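Print
E-mail this section

4.2 Packing small soft goods at the table

The second activity in the Huaranga set is the handling of small disposable goods: tissues, thin packets and a disposable nappy, together with a square plastic container and a flat clear bag. We chose these because most earlier work on household packing deals with boxes and tins, which keep their shape. Soft goods do not. A tissue that has been pulled from its packet takes up more room than it did before, and its outline changes each time it is picked up.

All sessions took place at a grey wood-grain table with a second surface behind it. Participants sat or stood as they liked and were given no order of work. Sessions lasted at most 300 seconds. Figure 3 shows three moments from this activity.

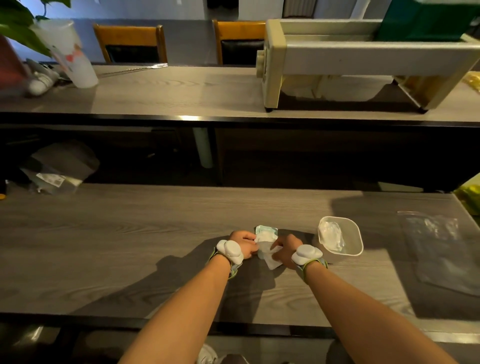 Asa wrote, on reading an early draft, that unwrapping ought to be scored apart from packing, as a person can be quick at one and slow at the other. We took this up. Of the 3378 hand actions labelled, 205 were marked as unwrapping, and these are left out of the packing times in the next section.

A further point concerns the container. In the coding scheme we borrowed from the Sutetti study, a container is treated as fixed once it has been put down. In our sessions it was often held, tipped or shifted with one hand while the other hand kept hold of a tissue. We therefore added a label for a steadying hand – used only when the hand is on the container and is not putting anything in.

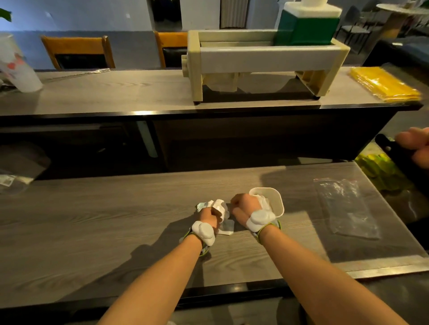 Labels were given to each hand separately. Where both hands were on the same item, the item was entered twice and the pair joined afterwards. This was slow work, and roughly 50 pairs had to be checked again when the coders differed on whether a hand was pressing or resting.

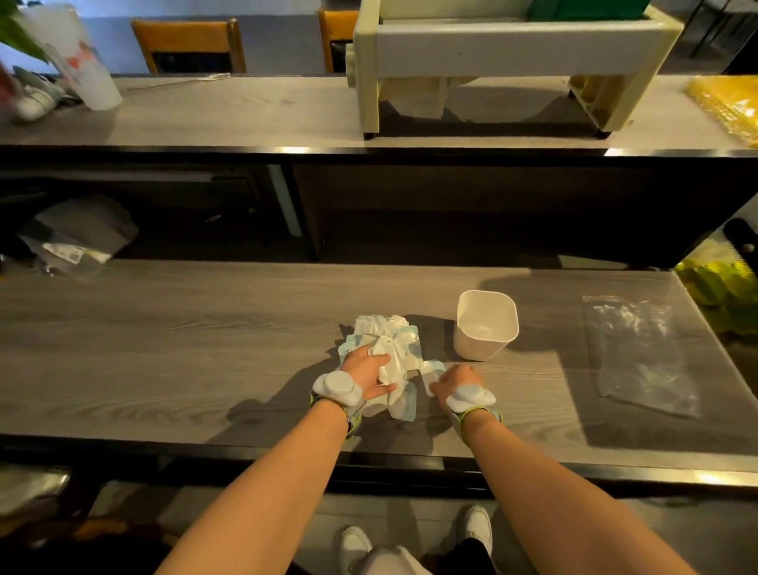 The nappy gave the most trouble of all the goods. Its tabs can be touched without the item being opened or closed, so touching a tab was given no label of its own. Folding was marked from the first crease made on purpose – the Fetier rule – and ended when both hands left the item. Smoothing flat was counted as part of folding.

Print
E-mail this section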